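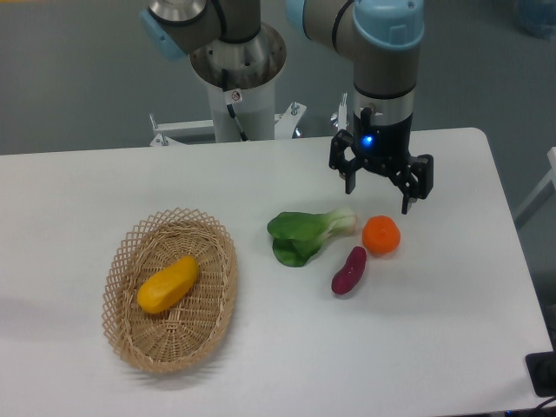 **Board: What Are You Reading? › Fiction › General**

## Finished "The Kļaviņa House" and I have complaints

**marginalia_lou** wrote:

Ok, I picked this one up for the cover and because my sister wouldn't stop texting me about it. 2,837 people on the wait list at my library system, so I bought a copy like a fool. Full price. Hardcover.

For anyone who hasn't read it: Edeltraud Kofler's third novel, about a retired piano tuner named Tarik who inherits a boarding house from a woman he says he never met. The tenants all claim to remember him. The first half is great. I missed my stop on the train twice. Then we get to October (the book is split up by month) and it turns into a long argument about property law, with soup.

I liked Tarik a lot. I liked the deaf cat. I did not like the ending, which I'll keep vague, except to say that I turned the last page looking for more book and found the acknowledgments.

3 stars, and one of those is for the cat.

---

**jbedoya** wrote:

The property law part is the best part! I will die on this hill. The whole novel is about who gets to say a house is theirs, and then you finally get everyone in one room having to say it out loud. What did you want, a car chase?

---

**marginalia_lou** wrote:

> What did you want, a car chase?

I'd have taken a brisk walk.

---

**grendatis_fan** wrote:

Has anybody here read her first one, *Grendatis*? Same trick. Terrific setup, weird middle, and then she leaves the room while you're still talking. I've decided she does it on purpose. I keep buying them, so I guess it works.

Also the soup matters. It's the same soup from chapter two, the one Tarik says he's never tasted before. Go back and look at what he puts in it without asking anyone.

---

**marginalia_lou** wrote:

Oh no. The dill.

---

**grendatis_fan** wrote:

The dill.

---

**MoatazY** wrote:

I'm going to be the grump. I quit at page 100. Everybody in this book talks like they're being interviewed for a magazine. Mrs. Kļaviņa has been dead since page one and she's still the chattiest person in it, thanks to all those letters. Who writes an 11-page letter to a plumber?

My wife finished it and loved it, so we're not discussing it at dinner.

---

**jbedoya** wrote:

You quit right before the plumber writes back, man.

---

**MoatazY** wrote:

I've made my peace with that.

---

**edna_reads_slow** wrote:

Audiobook listener here. I think it may be a different experience out loud? The narrator gives every tenant their own voice and she makes the letters pretty funny. Mrs. K comes off as a bit of a bully, which I didn't get at all from the sample pages I'd read. By the time Tarik finds the tuning fork I was sitting in my parked car in front of the dentist, late, not caring.

The one thing that bugged me was the brother. He gets a whole chapter in the spring and then he's gone. Did I doze off? I do doze off.

---

**jbedoya** wrote:

You didn't doze off. He's mentioned one more time, when they read out the names on the old lease. It's half a sentence. I took it to mean he sold his share and that's why the roof got fixed.

---

**grendatis_fan** wrote:

I took it to mean he's dead. The roof got fixed with the insurance money. There's a line about "what Anton left us," and people don't say that about a guy who moved to the coast.

---

**jbedoya** wrote:

People absolutely say that about a guy who moved to the coast. My uncle moved to the coast and left us a boat with no bottom.

---

**marginalia_lou** wrote:

See, this is my problem with it. Two of you read the same half a sentence and one of you killed a man. I don't mind doing some work, but I paid full price (hardcover, did I mention) and I'd like her to do a little too.

That said, I reread the soup chapter last night – all of it, standing up in the kitchen – and I'm annoyed to report that it's very good. He reaches for the drawer with the ladle before anyone tells him where the ladle is. I went right past that the first time.

---

**MoatazY** wrote:

Is this going to be one of those threads where the three-star review turns into a five?

---

**marginalia_lou** wrote:

No. It's going to be three and a half, and I'm still mad about the ending.

---

**edna_reads_slow** wrote:

Would you all say *Grendatis* is worth it on audio? I have a long drive coming up and the only other thing in my queue is *Renum*, which my nephew recommended, and his last pick had a glossary.

---

**grendatis_fan** wrote:

Yes, with the warning that there's a chapter made up entirely of ferry timetables. I haven't heard the audio, so I can't tell you if somebody reads the whole thing out. Please report back.

---

**jbedoya** wrote:

The ferry timetables are the best part.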